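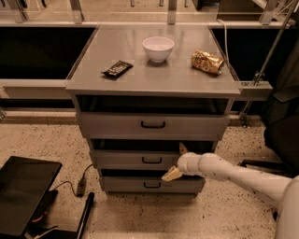 Open day notes, drawer task
May 6, 2018

Went over to Ututley with Yee-man Tsao for their open day. Best couple of hours I've had away from our own bench in ages!

The cabinet demo was the one I wanted. Ordinary grey metal unit on casters, three drawers with black handles, white arm coming in from the right. What I loved is where the fingers go: right into the gaps, one at the middle drawer and one at the bottom. We've always assumed you go for the handle, and our whole Stukex drawer routine is built on that. Want to try the gap idea on the Griltine bench before June.

Bowl, chocolate wrapper and a crushed gold can on top, no neat layout, which I liked too. Our props are always lined up like a shop display.

Hoi-yan Kao was running the session and took every question going, even my long one about stall detection (they watch motor current, same as us, but with a much lower cutoff). She reckons tuning it took about 8 days. She's happy to send the settings.

To do:
- email Hoi-yan re cutoff values
- ask Yang for 2 spare fingertips, the slim ones
- put casters on our test cabinet, ours is bolted down and that's cheating a bit
- Yee-man to write up the afternoon talk, I missed the start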